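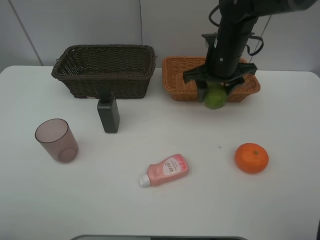
Annatjie Potgieter has been sorting other people's clutter for a living for long enough to have given up on labels. She had a whole system of them once, laminated, and she speaks of it now the way other people speak of a perm. What she believes in these days is baskets, and only two to a surface: a deep one for things that would rather not be looked at and a shallow one for things that would. The dark brown one and the wider, lighter one standing side by side on the white table are as close as she comes to a philosophy, and the bottles, the cup, the mandarin and the lime are what she calls the congregation.

"Everybody has these things," she says. "You go into a house worth a fortune or a bedsit in Plirkeck and there's a table, and on the table there's a piece of fruit, something you squeeze, a cup that doesn't belong to a set. I could draw it before they open the door."

We meet at the workshop she runs above the old Radebe furniture shop. I have come with the secret hope of being told that my own kitchen is normal. She asks what is on my worktop. I tell her, leaving out the bicycle pump, and she waits until I put the bicycle pump back in.

She started out in the stockroom at Dovaria, the homeware chain, where she was responsible for 229 lines of storage and, she says, could never find a pen. "We sold boxes for boxes. There was a box that came with smaller boxes inside, and people would bring it back and say it was full. Well, yes."

She left one May with a modest pay-off and a van, and her first client was her former manager, Pravesh Tshabalala, whose spare room had not been entered since the birth of his second child. It took them four days. Tshabalala, on the telephone, remembers it as six. "She was very fair," he says. "She let me keep the fondue set. I've still not used it and she still asks."

So, the two baskets. Why should one be deep?

"A bottle falls over in a shallow basket. Then you've got three bottles lying down and you can't read any of them, and you go and buy a fourth. Deep and straight-sided, they stand up. You want to be able to grab it by the cap without looking, like a handrail."

And the shallow one is for fruit. She is severe about fruit. It should go in one layer, or two if you have children who eat it, and it should never be put away in anything with a lid. "I've opened tins in people's houses," she says, and then declines to go on, and I don't press her. Limes she regards as a special case. "People buy a lime for one drink and then they've got a lime for a month. It goes hard as a golf ball. If it's sitting on top where you can see it, you might make a second drink. That's all I'm trying to achieve, really."

Cups are where we fall out. I like a cup on the table. A cup, I argue, is in use until proved otherwise. Potgieter holds that a cup on a table is a cup on holiday from a cupboard, and that plastic ones are the worst for it, as they don't break and so are never forced to a decision. She once took 71 of them out of a house with two people in it.

"Did they miss them?"

"He rang up the following week for one. A particular one. I'd kept it back, I'm not a monster."

Her evening class, which costs 200 a head for the full run and includes tea, has a waiting list. Two of the present lot are in early when I visit. Lachlan Cartwright signed up after moving in with his girlfriend and her ironing. Thandeka Van der Merwe has no such excuse and says she simply likes the smell of wicker. They practise on the same few things, over and over: into the basket, out of the basket, which basket, why. Cartwright puts a squeeze bottle in with the fruit and is looked at.

"It's pink," he says. "It looked friendly."

"It'll leak on the mandarin," says Van der Merwe, who is going to pass.

There was a rival, for a time. Sipho Mabuza ran a firm called Soten that would come and install drawers inside your drawers, and Potgieter went to see one of his kitchens with, she admits, murder in her heart. It was beautiful. The owner couldn't find the tin opener. "I was so happy I had to go and stand in the garden."

Before I leave I ask about her own table, at home. She looks out of the window for a bit.

"There's some post on it," she says.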